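The Grisix Table: Your Questions

I've had the same handful of emails about my table ever since I posted about moving into the Saldale place, so I'm putting the answers on one page. If yours isn't covered, leave it in the comments and I'll add it when I get a minute. I'm a person who owns a table and fusses over it, so please don't take any of this as furniture-restorer advice!

What does the top look like in normal light?

Pale wood, long wavy grain, and a big shiny patch where the light hits it.

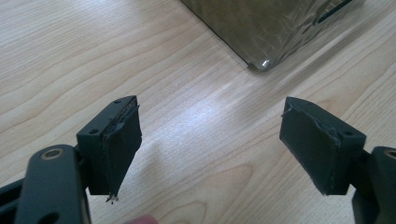
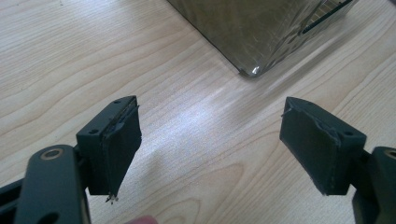

Where did you get it?

From Sotelo, the secondhand furniture place on the edge of Saldale (the one with the terrible parking). It was a floor piece there for a while and I visited it more than once before I gave in. I paid $307 with delivery. I'd told myself my limit was 250, so that went well. They don't have another one, I've asked for several of you now, but they get new stuff in all through the spring, and May seems to be the good month.

What kind of wood is it?

I don't know for sure. The tag just said "light wood dining table," and the two people I asked in the shop gave me two different answers. I've stopped worrying about it. The care is pretty much the same as far as I'm concerned: keep standing water off, keep hot pans off, wipe with the grain.

Did you sand it or stain it?

Nope. I cleaned it and left the color alone. I love how light it is, and I was scared of ending up with an orange table, which is what happened to my old bookcase when I got brave with a can of stain. If you want to sand yours, try it on the underside first, and find out whether you've got solid wood or a thin veneer before you go anywhere near it with a power sander.

How do you clean it?

Day to day it gets a soft cloth, barely damp, and then a dry one right after. For sticky spots (jam, always jam) I put one drop of dish soap in a bowl of warm water, wring the cloth out really hard, wipe, go over it again with plain water and dry it. I don't use spray polish. I tried one for a few weeks and the whole top felt like the outside of a candle.

Can you do something about the glare?

This is the one I get most, usually from people who want to work at a similar table. Mine sits where it catches a lot of light, and at some times of day there's a bright streak over the middle that wipes the grain right out. Things that help me: turning the table a quarter turn, a thin curtain, and sitting with the light off to one side. A cloth or a big placemat fixes it too, but then you can't see the wood, and I bought it for the wood.

The other thing worth checking is your ceiling light. I swapped a bare bulb for one with a shade over it and evenings got much better. I eat dinner at 7 and used to squint through it.

Do you use coasters?

Yes, and I'm a pain about them. I have 16, which sounds like a lot until people come over. Mine are the Plokik felt ones. They soak through if a glass is really sweaty, so in summer I put a little saucer under iced tea.

What about heavy containers and appliances? Do they scratch?

They can, mostly when they get dragged. Anything with hard corners gets lifted and set down, and if it's going to live on the table I stick felt dots on the bottom. Check the dots every so often, though! Grit gets stuck in the felt and then you've basically made yourself a sanding block. I had one come halfway off and leave a curved scratch that I still look at every morning.

I'd also say don't leave plastic wrap or a plastic bag sitting on a wood top for days, especially in the sun. I had one stick on me at the old apartment (different table, same owner) and it left a dull mark that took ages to fade.

How do you get rid of water rings?

For a fresh white ring I lay a clean dry dish towel over it and run a warm iron across the towel for a few seconds, no steam, then lift and look. Then again if it needs it. Go slowly. Dark rings are a different problem and I've never had any luck with them, so I'm not going to pretend I know.

How many people fit around it?

4 comfortably. Six if everyone likes each other and the serving dishes stay in the kitchen.

Was it hard to get through the door?

The legs come off, thank goodness. Even so it took 40 minutes and one scraped doorframe. Measure your hallway, and measure the turn at the end of it, and put the leg bolts in a bag taped to the underside. I put mine in a coat pocket and spent that evening eating off the floor.

Would you buy it again?

Yes! I'd push harder on the price and I'd buy the felt dots the same day. I'm still looking for chairs that go with it, so if you spot some in a light wood that aren't trying to match too hard, send me a link.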